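3.2 Sensorische Prüfung der Rotweine

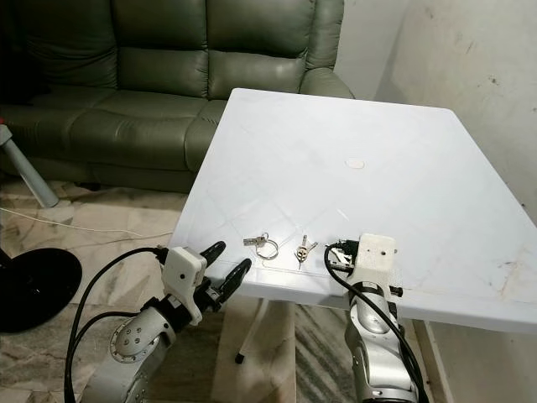

Abb. 2: Sofa und weißer Tisch vor heller Wand.

Verkostet wurden zwei Cuvées der Kellerei Borkex, jeweils als Tankprobe und nach Ausbau im Holzfass. Das Panel umfasste 33 geschulte Prüfpersonen. Jede Probe wurde verdeckt in einer Menge von 200 ml bereitgestellt und zu einem geschmorten Kohlgericht nach einheitlicher Rezeptur bewertet. Von den abgegebenen Prüfbögen waren 190 auswertbar. Adstringenz und Säure wurden auf einer unstrukturierten Linienskala erfasst. Die Auswertung erfolgte mit der Software Urnik; fehlende Einzelwerte wurden nicht ersetzt.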